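Home > Cleaning > Pastes and Powders > Toft Scouring Paste

Toft Scouring Paste, 800 g Tub
by Lalwood
Item 244
In stock. Ships from Beltthorpe.

A thick, gray, faintly lemony paste for the pots, sinks and oven racks you have been avoiding. It looks like something you would fill a wall with. It smells better than it looks, and it works if you do.

Quick facts
Size: 800 g
Scent: lemon, if you go looking for it
Color: gray
Texture: wet sand with ambitions
Shelf life once opened: 17 months, lid on
Made in: Beltthorpe

About the paste

Toft is a plain scouring paste made from ground feldspar, soap, washing soda, water and a little lemon oil. The recipe came to us from Tsegereda Hadgu, who used to mix it in a bucket for the bakery kitchen she ran and was tired of being asked for some. She still signs off on every batch. She has sent two of them back this year, both times for being "too polite," which we took to mean the grit was ground too fine. It was.

There is no bleach in it and no foaming agent. Some customers find the lack of suds upsetting. We understand. Suds feel like progress. With Toft you get a dull gray smear that slowly turns brown as the burnt stuff comes away, and you will have to take your encouragement from that.

One tub lasts our own staff kitchen most of a season, and our staff kitchen is used by people who microwave soup without a cover.

What it's good at

Baked-on fat on roasting pans and oven racks. Tea stains in mugs and the brown ring inside a teapot. Enamel sinks, stoneware, unglazed baking dishes. Soap film on a bathtub, provided the tub is enamel. Stainless steel pots, inside and out, if you go with the grain and don't mind the finish turning a bit more matte over the years. Grill grates. The bottoms of pans, which we are told some people clean.

Tayla Te Moana in our returns department uses it on the wheels of her bicycle. We don't recommend this and she doesn't care.

What it's bad at

Anything shiny that you would like to stay shiny. Please keep it off nonstick coatings, acrylic bathtubs, glass cooktops, polished brass, car paint, eyeglasses and phone screens. Every item on that list is there because someone wrote to us. Washing soda also darkens bare aluminum, so leave your aluminum pans out of it, along with anything that has a painted pattern you are fond of.

It won't fix rust that has eaten into the metal. It will clean the rust very nicely.

How to use it

Stir the tub first. Some water rises to the top in storage, and if you skip the stirring you will get soap water for the first month and concrete for the rest.

Wet the surface and scoop out a lump the size of a walnut. Spread it over the dirty part and wait 3 minutes. For an oven rack, wait longer. Go have a sandwich.

Scrub in small circles with light pressure, and let the grit do the job it was hired for. Add a splash of water when the paste starts to drag. Then rinse, and rinse again, and run a finger over the surface when you think you're done. If it feels chalky, you're not done.

Wear gloves if your hands are dry or cut. Washing soda is hard on skin, and lemon oil in a paper cut will teach you some new words.

What to scrub with

Use whatever you already own. A coarse sponge suits flat surfaces and holds a good amount of paste. A brush gets into corners, seams and the folded edges of metal trays, where a sponge tends to skate right over the top. We keep one of each next to the sink, and the round orange sponge gets picked up first every time.

Steel wool is overkill with this stuff. The paste is already gritty, and the two together will take off more than you meant to part with. Old toothbrushes are fine for faucets. Dishcloths work too, though the cloth will be gray from then on and should be introduced to guests as a gray cloth.

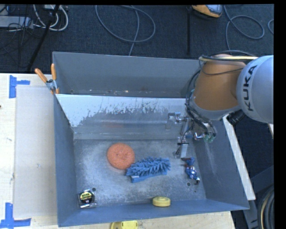

Storage

Put the lid back on. We realize this is advice for children, but half the complaints we get about dried-out paste come with a photo of a tub with no lid. If yours has gone stiff, add a spoonful of warm water, stir, leave it overnight and stir again. If it has gone fully solid you can break off pieces and use them as a scouring stone. A few people now do this on purpose and would like us to sell it that way. We are thinking about it, slowly.

Keep it above freezing. A frozen tub thaws out lumpy, and no amount of stirring will get it back to where it was. From December on we pack orders in an extra layer of cardboard, which helps with everything except the look of your recycling bin.

Keep it away from kids and pets. It tastes terrible, but a dog will want to check for itself.

Drains and septic tanks

Soap and soda in these amounts are fine for most household plumbing. The grit is heavier than water and likes to settle in the trap, so let the tap run for a bit after you rinse. If you have just scoured an entire set of oven racks, wipe off the thick sludge with newspaper first and throw that in the trash.

What comes with it

One tub with a screw lid. One wooden scoop, unvarnished, which you will lose. Replacement scoops are sold separately and are our most profitable item.

Questions we get

Is it safe on cast iron? On the bare kind, yes, but it takes the seasoning off along with everything else. Plan on oiling and baking the pan again afterward. On enameled cast iron, go easy and try it on the underside first.

Can I use it on grout? You can. It does well on floor grout. Test a corner first if your tiles are glazed, and bring something to kneel on.

Does it come without the lemon? The Undamus paste, also on this site, is the same recipe with no scent at all. It smells like wet rocks. It outsells this one every July, and we have no theory.

Is there a smaller tub? There used to be. People bought it, ran out and wrote to us annoyed.

Will it scratch? It's ground rock, so on soft surfaces, yes. Try a spot that doesn't show, and see the list above before you see us.

Returns

Unopened tubs can come back for a full refund. Opened tubs can come back too if the paste is faulty, but tell us what went wrong and what you used it on. Tayla reads all of these herself. If the answer is "my glass cooktop," she will be kind about it, and the refund will be declined.

You may also need
Undamus Unscented Paste, 800 g
Toft Wooden Scoop, single
Lalwood Rubber Gloves, medium and large (small is back in July)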